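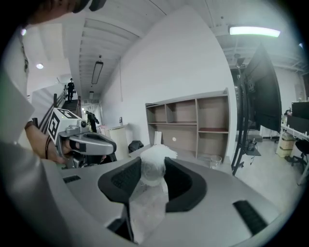
What is cubby shelving?
Cubby shelving is a storage unit divided into open, doorless boxes, set in rows and usually placed against a wall. Makers call it an organizer. The claim is generous — an open box hides nothing, and small items tend to drift to the back. Fena's catalogue lists one model at 128 cm wide, a figure that leaves out the trim. Haruto Aoki has questioned whether such units save any floor space over a plain bookcase of the same depth.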